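Ngaio Hapeta has read 3,692 pages of robot safety rules, and she isn't sure they have made one kitchen safer.

"Most of it says what the machine must not do to a person," she says. "Fine. Then you look for what counts as opening a cupboard properly, and you get a paragraph."

Hapeta reviews test procedures at Cadstead. Her current headache is a draft practice guide for household robots, which went around in April and asks makers to run 800 simulated door tasks before any home trial. I asked where the number came from.

"I asked too. Someone liked it." She would take 400, she says, if the failures were written up by a person outside the company.

Devendra Chauhan, who helped write the draft, thinks that's unfair. "You have to start with a number. Otherwise every firm picks 10 and calls it testing."

Hapeta grants him that much. Her real complaint is with the pass mark. Under the draft, a door that ends up open is a pass, and the guide has no line on where the grippers may touch it, or how hard.

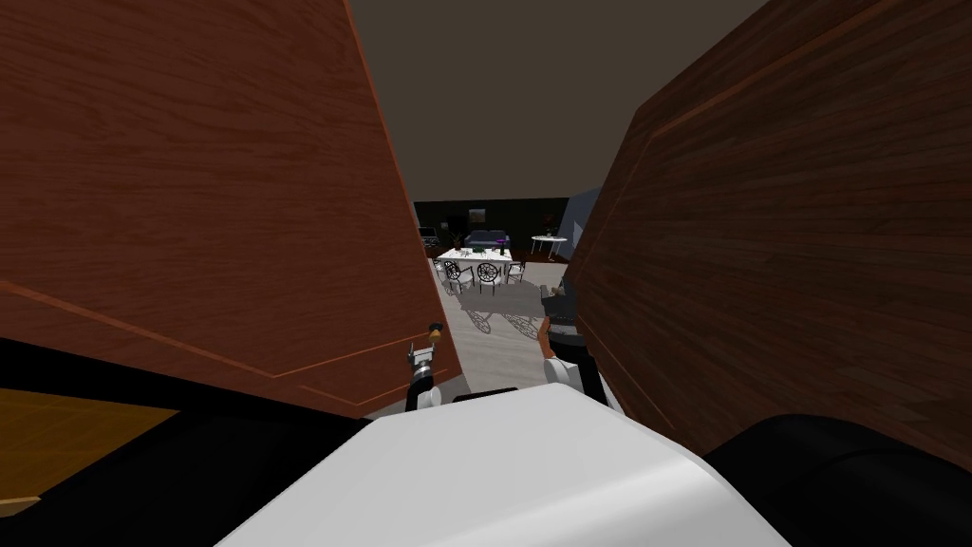 *Two-door cabinet task in simulation, seen from the robot's side.*

"Is it fine to push on the edge of a door when there's a knob?" she asks. "Maybe it is. I want the guide to say so."

Chauhan says contact rules could come in the next version. Hapeta has heard that about the last two, and she has kept her notes from both.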